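NOTA DE PRENSA

Liston publica en diciembre «Cuaderno de Okham», memorias de duelo de Jeanine Dekker

La edición en castellano, traducida por Fuseini Tetteh, recupera el texto íntegro del manuscrito e inaugura la colección Zaltano

Para difusión inmediata

La editorial Liston pondrá a la venta en diciembre «Cuaderno de Okham», de Jeanine Dekker, en traducción directa del neerlandés de Fuseini Tetteh. El volumen consta de 506 páginas, se publica en rústica con solapas y abre la colección Zaltano, dedicada a diarios, memorias y correspondencia. La distribución en librerías corre a cargo de Pisharody.

La obra reúne los 12 cuadernos que la autora escribió tras la muerte de su hermano mayor, con quien compartía la casa familiar de Okham. El texto comienza la mañana en que Dekker recibe el inventario de los bienes del fallecido y termina con la venta del inmueble. Entre ambos hechos, el relato sigue el orden de redacción de los cuadernos, que difiere en varios puntos del orden de los acontecimientos. La editorial ha mantenido esa disposición y ha añadido una cronología al final del libro.

Contenido de la obra

Cada cuaderno constituye un capítulo y lleva por título la primera línea del manuscrito correspondiente. Los cuatro primeros se ocupan de los trámites posteriores al fallecimiento: el registro, el notario, el cierre de cuentas y la devolución de una biblioteca prestada. Los centrales reconstruyen la infancia de los dos hermanos a partir de las anotaciones que él dejó en los márgenes de sus libros. Los últimos recogen el vaciado de la casa, habitación por habitación, y la correspondencia mantenida con los compradores.

La autora alterna la primera persona con pasajes en forma de lista, copias de facturas y transcripciones de mensajes de voz. Los documentos ajenos se reproducen en cuerpo menor y con sangrado doble. Las tachaduras del manuscrito se han conservado cuando la palabra suprimida resulta legible y modifica el sentido de la frase; en los demás casos se ha seguido la lectura definitiva.

El libro incluye tres apéndices: la cronología mencionada, una relación de los títulos citados por el hermano de la autora y un texto breve, inédito hasta la fecha, en el que Dekker describe el proceso de transcripción de los cuadernos.

«Escribí los cuadernos sin intención de publicarlos y por eso contienen repeticiones», señala Jeanine Dekker. «Cuando los pasé a limpio dejé casi todas. Hay una conversación en la cocina que aparece cinco veces y cada vez la recuerdo con un final distinto. Corregirla habría supuesto elegir uno, y no tengo base para hacerlo.»

Criterios de edición

La primera edición neerlandesa, ya descatalogada, omitía dos cuadernos completos y abreviaba otros tres por decisión de la autora, que en aquel momento prefirió reservar los pasajes relativos a terceras personas. Para la edición de Liston, Dekker ha autorizado la publicación de los textos completos. Los nombres de vecinos y parientes lejanos figuran con iniciales. El del hermano no aparece en ningún punto de la obra, tampoco en el manuscrito.

La fijación del texto se ha realizado sobre los cuadernos originales, cotejados con la transcripción mecanografiada de la autora. Las divergencias entre ambas fuentes se resolvieron a favor del manuscrito salvo indicación expresa de Dekker. Se han corregido sin aviso las erratas evidentes y se ha unificado la puntuación de los diálogos. No se han unificado, en cambio, las grafías de los topónimos locales, que la autora escribe de varias maneras según la época a la que se refiere.

Las notas al pie se limitan a cuestiones de lengua y a referencias que el lector en castellano no podría identificar por el contexto. Van numeradas por capítulo. Las notas de la propia autora, mucho menos frecuentes, se señalan con asterisco.

La traducción

Fuseini Tetteh ha trabajado en la versión castellana durante dos años y ha mantenido con la autora un intercambio regular de consultas. La principal dificultad, según indica, se encuentra en el registro: los cuadernos pasan del lenguaje administrativo al habla doméstica sin transición y a menudo dentro del mismo párrafo.

«El original utiliza para "herencia" y para "lo que ha sobrado" expresiones muy próximas, y Dekker explota esa proximidad desde la primera página», explica Tetteh. «En castellano he recurrido a "resto" y "restos" en los pasajes donde el doble sentido sostiene el argumento. Donde era un eco secundario lo he dejado caer y lo advierto en nota.»

Los fragmentos dialectales, atribuidos en su mayor parte a la abuela de la autora, se han vertido a un castellano coloquial sin marca regional. El traductor descartó el uso de un dialecto peninsular o americano como equivalente. Las canciones infantiles del cuaderno sexto se ofrecen en traducción literal, con el texto neerlandés a pie de página.

La colección Zaltano

«Cuaderno de Okham» es el primer título de Zaltano, colección con la que Liston agrupa su catálogo de escritura autobiográfica, hasta ahora repartido entre las series de ensayo y narrativa. La colección publicará tres títulos al año. Todos los volúmenes compartirán formato, caja de texto y papel, y llevarán índice onomástico cuando el contenido lo requiera.

El diseño prescinde de imagen en la cubierta. El título y el nombre de la autoría se componen en un solo cuerpo, alineados a la izquierda, y el lomo indica el número de orden dentro de la serie. El interior se imprime en papel ahuesado sin ácido. La encuadernación es cosida, decisión que responde a la extensión prevista de los volúmenes.

Los siguientes títulos, un epistolario y un diario de trabajo, se encuentran en fase de traducción y se anunciarán por separado.

Tirada, formatos y distribución

La primera tirada es de 1.024 ejemplares, numerados en la página de créditos. La numeración no se mantendrá en reimpresiones sucesivas. Pisharody atenderá los pedidos de librerías y bibliotecas por los canales habituales y servirá las novedades en depósito con las condiciones generales de la editorial. Las devoluciones se regirán por el mismo acuerdo que el resto del catálogo de Liston.

La edición digital, en formato EPUB, saldrá a la venta a la vez que la edición en papel. Reproduce el texto completo, incluidas las notas y los apéndices, con enlaces de ida y vuelta entre llamada y nota. Los documentos compuestos en cuerpo menor se han marcado como citas en bloque, de modo que el lector pueda ajustar el tamaño sin perder la distinción tipográfica. No está prevista por el momento una edición en audio.
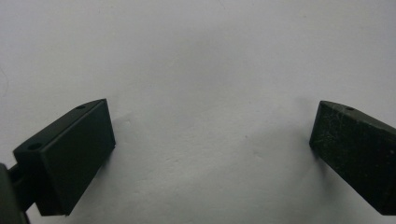
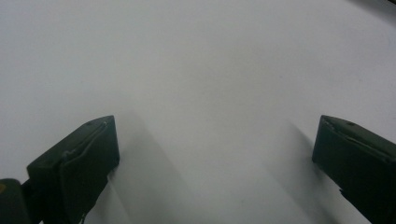
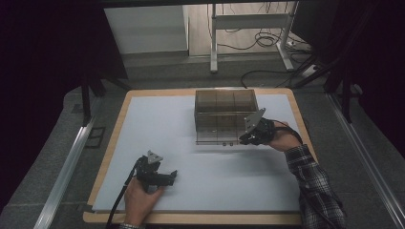

Presentación y atención a medios

Jeanine Dekker y Fuseini Tetteh presentarán el libro en diciembre, en un acto abierto al público con lectura de fragmentos en neerlandés y castellano. La sesión comenzará a las siete de la tarde e incluirá un turno de preguntas. El lugar se comunicará a los medios acreditados y a las librerías asociadas junto con la confirmación de asistencia.

La autora atenderá entrevistas, presenciales o por videollamada, en neerlandés y en inglés. Para las entrevistas en castellano se dispondrá de interpretación, que debe solicitarse al concertar la cita. El traductor está disponible para conversaciones sobre la versión castellana y los criterios de edición.

Los ejemplares de prensa se enviarán en papel a los suplementos y revistas que los soliciten, hasta agotar la partida reservada, y en PDF sin límite de peticiones. El PDF corresponde a las segundas pruebas, por lo que las citas textuales deberán cotejarse con el ejemplar impreso antes de su publicación. Liston autoriza la reproducción de un adelanto del cuaderno primero, previa solicitud por escrito y con mención de la autora, el traductor y la editorial.

Ficha técnica

Título: Cuaderno de Okham
Autora: Jeanine Dekker
Traducción y notas: Fuseini Tetteh
Editorial: Liston
Colección: Zaltano, número uno
Páginas: 506
Encuadernación: rústica cosida, con solapas
Distribución: Pisharody
Puesta a la venta: diciembre

Sobre la autora

Jeanine Dekker ha trabajado como archivera y correctora. Es autora de dos libros de relatos y de un estudio sobre los cuadernos de cuentas domésticas como fuente documental. «Cuaderno de Okham» es su primera obra traducida al castellano.

Sobre el traductor

Fuseini Tetteh traduce narrativa y ensayo del neerlandés y del inglés. Ha impartido seminarios sobre traducción de textos autobiográficos y prepara para Liston la versión castellana del segundo volumen de Zaltano.

Sobre Liston

Liston es una editorial independiente dedicada al ensayo, la narrativa traducida y la escritura autobiográfica. Las solicitudes de ejemplares, entrevistas y permisos de reproducción deben dirigirse a su departamento de prensa, con indicación del medio y de la fecha prevista de publicación.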